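My sister Adanech opened her restaurant on 1 January 2018, on the white table in our hallway, and named it Ostine. I was hired as the waiter. Pay was two beans a shift — she still owes me 200.

"Mrs. Woldegiorgis wants strawberries," she told me. "With ketchup."

"Nobody wants that."

"She's a regular!"

So I went to look over the kitchen. 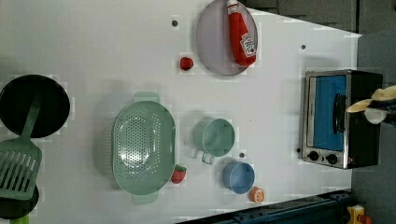
Ketchup on the plate, strawberries off it.

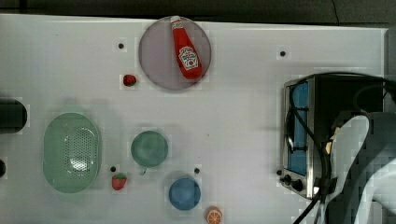
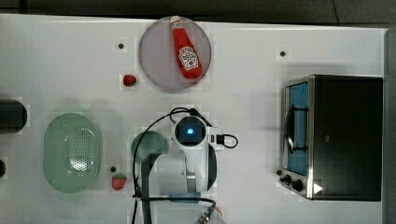 I carried the order to the stairs and bowed to the coat rack. By May I'd been promoted to dishwasher, and I was so proud I told my whole class.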